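3.2 Protocole de collecte des démonstrations

Les démonstrations ont été recueillies au moyen de pinces tenues à la main, sans recours à la téléopération. Chaque opérateur manipule directement l'outil, dont la caméra grand-angle enregistre le mouvement des doigts et leur environnement proche. Ce choix prolonge les essais menés sur le site de Murton, au cours desquels la téléopération avait montré deux limites : une durée d'apprentissage élevée pour les nouveaux opérateurs et des trajectoires saccadées lors des phases d'approche.

Le corpus Prilline comprend 1 000 démonstrations retenues, réparties sur 23 tâches de saisie, de dépose et de transfert. Une démonstration débute lorsque la pince est immobile, doigts ouverts, et s'achève au retour à cette même configuration. Les opérateurs avaient pour consigne de ne pas corriger une prise manquée par un geste qu'un bras à six axes ne pourrait reproduire. Les séquences enfreignant cette règle ont été écartées lors de la relecture, de même que celles dont la trajectoire reconstruite présentait une discontinuité. Au total, 357 séquences ont été exclues du jeu final.

La relecture a été conduite par deux annotateurs travaillant indépendamment, les désaccords étant soumis à un troisième. Les motifs d'exclusion sont consignés dans les métadonnées et distribués avec le corpus -- les séquences rejetées pouvant servir à l'étude des échecs de préhension.

3.3 Variabilité des environnements

Les politiques entraînées sur des données issues d'un poste de travail unique se généralisent mal dès que l'arrière-plan change. La collecte a donc été étendue à des locaux en activité, dont l'éclairage et l'occupation n'ont pas été normalisés. Les opérateurs étaient invités à varier leur point de départ et l'orientation de l'outil d'une séquence à l'autre. Une part de 67 démonstrations, enregistrées en janvier, a été réservée à l'évaluation et n'intervient à aucun stade de l'entraînement. 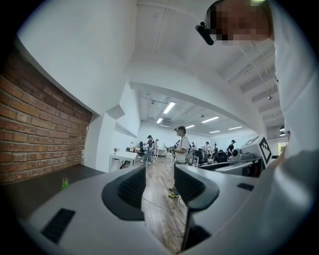 Figure 4. Vue de la caméra embarquée, doigts de la pince au premier plan.

L'arrière-plan constitue la principale source de variabilité non contrôlée du corpus. Le champ très large de l'optique, nécessaire au suivi de la pose, fait entrer dans l'image des éléments étrangers à la tâche. Dans le cas de la figure 4, plusieurs personnes se tiennent dans la pièce, l'une d'elles étant en partie masquée par le doigt droit, et les luminaires du plafond forment autant de zones claires au-dessus du plan de travail de la pince. Les lignes droites, en particulier celles du mur de briques à gauche, y apparaissent fortement incurvées. Nous conservons cette géométrie en entrée du réseau : une rectification préalable réduirait le champ utile et étirerait la périphérie. Les visages sont en revanche floutés par pixellisation avant toute diffusion.

Deux traitements ont été comparés pour limiter l'influence de cet arrière-plan. Le premier applique un masque fixe autour des doigts ; le second conserve l'image entière et soumet les régions périphériques à des perturbations aléatoires de couleur et de luminosité. Le second a été retenu pour l'ensemble des expériences de la section 4, le masque fixe supprimant des repères utiles à l'approche lorsque l'objet visé se trouve encore loin de la pince.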